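4.2 Recording the block sorting examples
By Refilwe Moodley
19th May
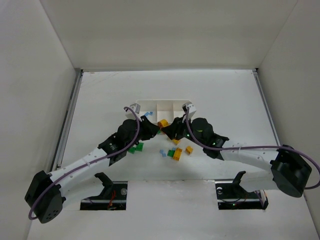
Figure 11. Both arms at the block task, with the sorting tray behind the grippers.

Before you start, check that both wrist cameras give a picture.

1. Put the tray near the back wall and spread the blocks in front of it.
2. Move both arms to the start pose and press Record.
3. Guide the arms slowly. Sort one color into each compartment.
4. Press Stop when the last block is in the tray — not before.
5. Mark the example as Good or Repeat.

Note: Record 100 examples for each operator. Change the position of the blocks every time.

CAUTION: Keep your hands outside the enclosure while the arms have power. Check that the cables can move freely at the elbows.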